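Trier le bac fourre-tout de l'atelier

Publié le 12/02/2018 par Sabina Murín

Chez nous, tout ce qui traîne finit dans le même bac en métal gris : outils, éponges, jouets de plage. Il se vide deux fois par an, en août et en plein hiver. Comptez 30 minutes.

1. Videz le bac sur une vieille serviette et secouez-le dehors. Passez un chiffon humide dans les angles, puis séchez bien le fond.

2. Jetez ce qui est cassé ou desséché. Les éponges qui s'effritent partent à la poubelle.

3. Remettez au fond les petits objets qui restent, en les espaçant. On voit mieux ce qu'on a, et on repère les intrus.

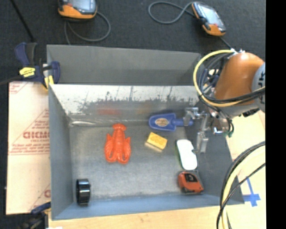
Le mètre ruban, l'éponge jaune, la pelle bleue et le homard en plastique dans le bac.

4. Sortez les jouets. Le homard et la pelle rejoignent le sac de plage – chez nous un Ernetine de 70 cm, mais un filet convient aussi.

5. Rangez les outils de mesure dans un tiroir à part. Le mètre ruban va devant, à portée de main.

6. Gardez les éponges au sec, dans une boîte ouverte. Les boîtes Trimeck de 17 cm de large tiennent à deux sur une étagère étroite.

7. Collez une étiquette sur chaque boîte, écrite au feutre indélébile.

Pour un bac très rayé, un coup de pâte Rirnero suffit – à rincer à l'eau claire.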